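April, late evening

I came home from the match with cold feet and no voice, so I will write instead of speaking. We played Kismont at home and it finished one goal each. I think one point is fair, although on the walk to the bus I heard many people say the opposite.

The attendance was 3,077, they read it out in the second half. For our division it is a good number. When I started to go to Bromarard, in my first winter in this country, I could choose any place on the terrace and put my bag beside me. Today I had to stand near the corner flag, behind two tall men, and I saw the first goal only because one of them bent down to tie his shoe.
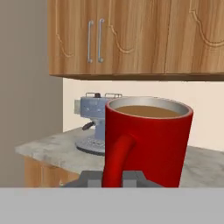 It was their goal, unfortunately. A long throw, our defenders all looked at each other, and the ball went in from very near. After 30 minutes we had not made one shot. The man with the drum stopped drumming, and I could hear the coaches shouting quite clearly.

The second half was better. The manager changed the left back and put the young winger on, the one we have on loan from Lundow. He is only with us until the end of the season and I try not to like him too much. He ran at their full back again and again, and in the end he won the corner from which we scored. I shouted something in my own language. The lady next to me shouted also, and then she shook my hand, very formally.

After that we pushed, but their goalkeeper was good. We hit the post once. There were 4 minutes of added time and in the last one they nearly scored from a free kick – I did not look, I looked at my gloves.

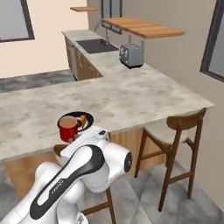 Picture: Wannasri

On the bus everybody was counting points. We have three matches left, two of them away. The next is at Lundow, and by the rules of the loan our winger cannot play in it. I had not understood this rule before today. I asked the driver, who supports a different club but explained it very patiently at the red lights. The journey there takes me 45 minutes by train and then a walk up the hill, so I think I will go. I must look at my shifts first and ask for the early one.

I still have the programme in my coat pocket, a little bent. There is a long article in it about the new drainage of the pitch, and I read all of it at half-time. I learned the word "culvert" and wrote it on the back page.

Tomorrow: wash the scarf by hand (cold water), buy bread, telephone home before noon.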